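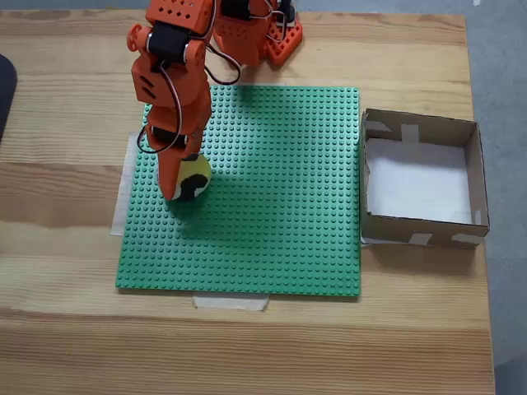

Pick and place on a studded surface: what 429 demos taught me
Forum: Small Arms / Learning and Control

solderfern
Posted 24/10/2022

OK, I have results and I'm way too excited to wait for the write-up!

Quick recap for anyone who missed my September thread. The task is ball into box. The ball starts somewhere on the green baseplate, the arm picks it up and drops it in the cardboard box on the right. Orange printed arm, hobby servos, one policy trained by plain imitation from demos I drove by hand. I call the whole setup Kollaston, mostly so my folders have a name.

The question was whether WHERE you start the ball matters more than how many demos you record. I collected two sets. Set A is the lazy one, where I put the ball down wherever my hand landed. For Set B I used the studs as coordinates: a script picks a row and a column, I set the ball there, I record. Both sets have 429 demos, same arm, same box, same me driving.

Set B wins, and by a lot. It wins even on the spots near the middle, where Set A has way more data. I did not see that coming. My guess is that the lazy set taught the policy one favorite swoop, and it does that swoop no matter what the ball is doing. With Set B it bends the wrist differently on the left side and you can watch it do it. I sat there grinning like an idiot.

Full logs once I've cleaned up the file names.

mudlark_77
Love this. One question before I get carried away with you: how did you pick the test positions? If the same script picked them, you've tested Set B on Set B's home turf.

solderfern
Fair! Test spots came from a separate list I wrote out before training anything, and I kept those cells out of Set B. But yes, they're on the stud grid, so they're "grid-like" in a way Set A isn't. I could rotate the plate a few degrees and run it again. That means peeling the tape, which I've been avoiding.

ohmbudsman
I'm going to be the grump. I don't think this is about coverage. I think it's about the driver. You recorded Set A first, right? By the time you got to Set B you were a much better operator, with smoother paths and fewer hesitations. The policy copies that. We saw the same thing on the Tranberg arm here: throw away the first chunk of demos and everything gets better.

solderfern
Ugh. Yes, A first, then B. I did practice beforehand, but I can't swear I was at my peak.

mudlark_77
You could check it from the logs you have. Compare average demo length at the start of A, the end of A and the start of B. If the end of A looks like B, ohmbudsman's idea gets weaker.

ohmbudsman
Length only tells you part of it. I'd look at how often the wrist servo reverses direction. Beginners wobble right before the grab.

pinecone_logic
Can I ask about the surface? I tried a ball task on bare wood and gave up, the thing rolled off every time the finger brushed it. Do the studs hold it still?

solderfern
They help a ton. The ball settles between studs and mostly stays put when the finger comes in. The downside is that a long flat finger can catch a stud if it comes in too low, and then the whole arm shudders. Tape on the baseplate is a must, or you drag the plate along with you. I lost an evening to that.

pinecone_logic
Ordering a baseplate right now.

vaher_fan
Did you tie the wires down at all? Mine hang loose in big loops the same way and I get a tug on the wrist when the arm reaches far left. I blamed the policy for a week before I tried clipping them back. (My arm is a Vaher, heavier links, so maybe it doesn't carry over.)

solderfern
Nope, loops and all. Both sets were recorded that way, so at least the policy has met the tug before. Good thing to try after the next run, though I want to change one thing at a time.

mudlark_77
How long did you train, by the way?

solderfern
3,000 steps each, same settings, 2 seeds. Past that the loss kept creeping down and the arm got no better.

ohmbudsman
Two seeds is thin. I've had seeds differ more than my methods did.

solderfern
Agreed, it's thin. Both Set B seeds beat both Set A seeds, which is why I felt OK posting. I wouldn't bet the house on the size of the gap.

brasden_bench
Lurker here, delighted. We did something similar on the Brasden rig with wooden pegs and got the opposite: random placement did as well as the grid. But our "random" came from a dice roll, so it was spread out pretty evenly. Yours sounds more like "wherever is comfy for a right-handed person."

solderfern
Oh, that's a really good point. I just plotted the Set A starts and it's one fat blob. So maybe the headline is "human random is bad" and the grid itself is nothing special. I'll add a Set C with true random spots, mixed in with fresh A and B demos in shuffled order so my driving skill is spread across all three. ohmbudsman, does that satisfy you?

ohmbudsman
Shuffled order, yes. Then I'll happily eat my words. Still want the wrist reversals.

solderfern
You'll get them — script is half written. Batteries for the handheld controller are charging, starting on Set C tonight!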